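In Praise of the Slow Breakfast

My aunt Katalin Major kept a boarding house in Goltmont for most of her working life, and she had a rule that no one could leave the kitchen in the morning without sitting down first. You could have a crust of toast if that was all you wanted (she never pushed food on anybody), but you had to sit, and you had to say a few words to whoever was across from you.

I thought it was silly when I was nineteen and always running for the bus. I'm 81 now and I think about it nearly every day, usually while watching my grandchildren eat cereal bars on their way out the door.

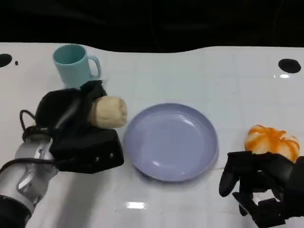 I don't blame them, mind you. Their school starts terribly early, and come September it will start earlier still. But I do wish we would give mornings back a little of their room. My neighbor Guido Ruggiero tells me he gets up at five so he can answer his mail before work, and he says it proudly, poor man! I'd be prouder of him if he got up at five to eat an egg and look at his tomatoes.

So set the alarm a bit earlier, if you can stand it, and sit down with someone. Leave the phone in the other room. The bus comes every twenty minutes anyway.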